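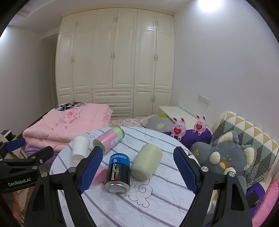

Unit 4: Household textiles and how they take up water
Notes for the second lecture

12 shares | 3 comments

In the last unit we spoke about fibres one by one. Now we look at the finished cloth, and at one property only: how it takes up water and gives it back. Please read the chapter on yarn before the workshop in March, because I will not repeat it.

4.1 Two ways of holding water

Water can go into the fibre itself, or it can stay in the spaces between fibres. Cotton does both. Polyester takes almost nothing inside, but a cloth of very fine polyester can still carry plenty of water between its threads. Students often mix these two, and write that polyester "does not absorb". It is better to say where the water is sitting.

4.2 Weight of the cloth

The weight is given in grams per square metre. A light bath towel may be 340, and a heavy one 700. The heavy towel holds more water in total, but it dries slowly, and in a humid house it may begin to smell before it is dry. For our exercises we use the Lulum cloth, a plain cotton terry of 400. Its colour is of no importance.

4.3 Loops, pile and finish

Terry has loops on one or both faces. The loops make the surface larger, so water is met sooner. When the loops are cut we get velour, which feels softer but is slower to pick up drops from the skin. New towels often carry a softener from the factory -- wash them 2 times before you measure anything. Last year one group at Basstead forgot this, and all their results were too low.

4.4 Cooling by evaporation

When water leaves a cloth as vapour, it takes heat with it. This is why a damp cloth on the neck feels cool, also in a warm room. The effect depends on moving air and on dry air. On a humid afternoon in Dradstead you will notice much less of it.

4.5 The sinking test

Lay a small square of cloth flat on the water and measure the time until it goes under. Do not push it. Use the same water temperature for each piece, and write it in your table. The Kaufmann balance is for the wet weight only; please dry the pan after use.

For next time: bring one old cloth from home, washed without softener.

8 comments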